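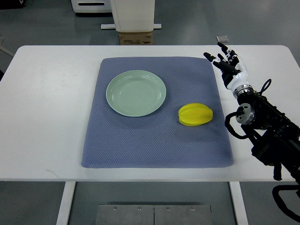 Cell Technician, Manipulation (Geltirdale cell)
Stoseck, Herath site
Full time, on site, fixed term with option to extend
Start: August

Stoseck is hiring one technician to set up, maintain and repair a single tabletop manipulation cell at its Herath site. The cell is known internally as Geltirdale. It consists of one arm with a multi-finger hand, a fixed table, a work mat, and the controller and logging equipment that belong to them. The technician is responsible for the condition of the cell at the start of every shift and for all mechanical and electrical work on it up to the limits given below. The position reports to the cell lead.

The job is hands-on. Programming is limited to running existing scripts, editing parameter files and reading logs. Applicants looking for a controls or machine learning position should see the other listings.

The cell

The arm reaches over the table from the right-hand side. The hand is joined to it at a metal wrist ring, and the wrist cable runs in an open service loop. The loop is left long on purpose so that the wrist can rotate through its full range without loading the connector. The length of that loop is a setup dimension and is checked like any other.

The work surface is a padded, textured mat laid on a white table. Its thickness is part of the height calibration. A mat that has curled at the corners or shifted toward the table edge will produce a bad approach height, and the fault will look like a joint offset until somebody measures the mat.

The control cabinet and the arm's spare parts come from Zerkico. Stoseck holds its own stock of cables, fingertips, fasteners and mats. Parts that are not in stock are ordered through the cell lead.

The reference task

After any work on the wrist, hand or table, the cell is released with a fixed reference task: one fruit is picked from the mat and placed on a plate. A star fruit is the usual object. The ribs give the fingers something to slip off, and a hand with a slack tendon or a worn fingertip tends to show it within a few cycles. The thumb goes in low, close to the mat, with the fingers over the top.

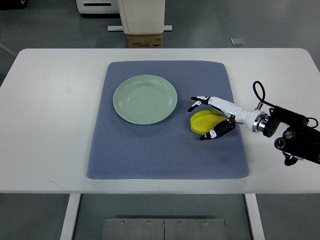 A comment in the handover log from the last contract period: thumb clearance is the number to watch. If the thumb tip touches the mat on approach, do not raise the whole arm to cure it. Check the wrist ring seating first, then the mat, then the thumb zero. I raised the arm for two weeks and chased grasp failures the entire time.

That order of checks is now in the written procedure and the technician will be expected to follow it.

A reference run is 144 cycles. The run is accepted with 2 failures or fewer. A failure is any cycle in which the fruit is not gripped, is dropped before the plate, or comes to rest on the rim. Runs are not to be stopped and restarted to clear a failure count. If a run is aborted for a fault, the fault is logged, the repair is logged, and the count begins again at zero.

Duties, daily

Inspect the hand with drives disabled. Move each finger by hand through its range and note any stiffness, play or noise.
Inspect the wrist cable loop for kinks, flattening and contact marks from the arm brackets.
Check the connector behind the wrist for seating. Do not re-tighten past the mark.
Check that the mat lies flat and sits inside its alignment marks. Clean the mat and tabletop.
Check the fruit. Replace it if the skin is split or soft. Juice on the fingertips changes the grip and will end up in the joints.
Run the homing script and compare the joint offsets with the previous day's values.
Run a short check of 6 cycles before handing the cell over.

Duties, weekly

Check torque on the wrist ring fasteners and the arm mounting bolts.
Measure plate position against the cell drawing. Enter the offsets in the parameter file if the plate has been changed.
Check fingertip wear and replace the tips in pairs where the procedure calls for it.
Back up controller parameters and logs.
Carry out the full reference run and file the result.

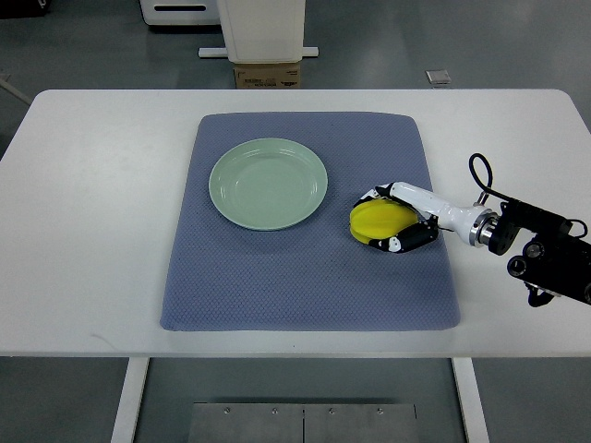

Duties, as required

Remove and refit the hand. Target time, including cable disconnection and refit, is one hour, followed by wrist calibration and a full reference run.
Replace finger modules, fingertips and wrist cables.
Trace intermittent electrical faults. Most reported hand faults on this cell have been cable or connector faults, and the technician needs to be comfortable with a meter and a wiring diagram.
Replace the mat and redo the height calibration.
Keep the spares list current. Reorder when stock reaches the minimum on the list.
Escort Zerkico service staff during drive and brake work.

Limits of the position

The technician does not open the arm joints, replace brakes, or alter safety parameters. These jobs belong to the manufacturer's service staff. The technician locks out the cell, tags it and records the condition in which it was left.

No work is done inside the arm's reach with drives enabled, with one exception: guided teaching at reduced speed with the enabling device in hand. Training for this is given on site and must be completed before the technician works alone.

Requirements

Completed training in mechatronics, industrial electronics, machine maintenance or similar, or equivalent experience.
At least 2 years of maintenance work on robots, machine tools or automated test equipment.
Able to read mechanical drawings and wiring diagrams.
Experience with small fasteners, thread locker and calibrated torque tools.
Able to crimp and solder to a standard that will survive repeated flexing.
Basic use of a command line.
Clear written English. The log is the only link between shifts and vague entries cause repeat work.

Useful but not required

Work with multi-finger hands, prosthetics or other tendon or linkage mechanisms.
Work with force or tactile sensors.
Experience writing maintenance procedures.

Acceptance after setup

New technicians complete a supervised setup during the first month. The hand is taken off, refitted and calibrated, and the reference task is run from a cold start. The supervisor does not assist except to stop unsafe work. The setup is complete when the run has been accepted and the log can be followed by a person who was not present.

Placement is judged on the plate after the hand has opened. The fingers must let go without dragging the fruit, and the hand must then withdraw clear of the rim before the next command is given. Release faults are often put down to the grip settings when the cause is a sticky fingertip, so the tips are cleaned before any setting is changed.
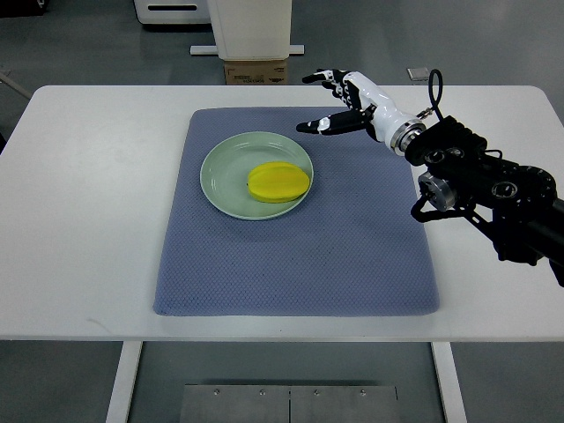
Star fruit on the plate, hand open and clear of the fruit.

Hours and conditions

Early shift, starting at 7 a.m. No night work. Occasional late finish when a reference run has to be completed before handover; the time is credited.
The work is done standing or seated at the table, with some kneeling to reach fasteners underneath. The heaviest single lift is the boxed arm, which is moved by two people.
Safety shoes and glasses are supplied. Loose sleeves, rings and lanyards are not allowed at the cell.
Leave is 5 weeks per year.

How to apply

Send a resume and a one-page account of a fault you traced and repaired. State the symptom, what you measured, what you replaced, and how you confirmed the repair. Photographs and drawings are welcome but do not count toward the page. Leave out anything confidential to a former employer.

Selected applicants will be invited to Herath for a practical test lasting half a day. It consists of a cable repair, a fault-finding exercise on a bench unit, and a short written log entry for each. Tools are provided. You may bring your own meter.

Applications go to the Stoseck hiring desk, Herath site, with the reference "Geltirdale technician" in the subject line. The listing stays open until the position is filled.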